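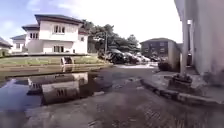 Standing water along a residential street with raised curbs.

Route budgeting is the part of a delivery robot purchase that covers the streets themselves: surface, curbs, drainage and parking. Vendors tend to quote it last, if at all.

The best-known case is Fundia, a housing developer that priced a small fleet from Paltico in September. The quote was $2,806 per robot per year, with "all-weather operation" included. The contract defined all-weather as rain, and left standing water to the buyer. A separate line for recovering stalled units came to $1,169 per robot - a charge missing from the sales brochure.

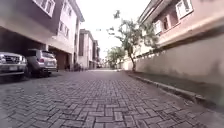 Block paving between houses, with a carport at left and a boundary wall at right.

Block paving is usually listed as suitable ground. Paltico's figures came from 17 days on smooth asphalt, and the company has not published wheel wear for jointed surfaces. Engelhardt, a rival supplier, offers a paving test but bills for it.

Consultant Liette Penner has argued that buyers should walk each route after heavy rain before signing anything. Her Brarkel worksheet, now in its seventh edition, leaves out labor savings altogether. Vendors dispute this.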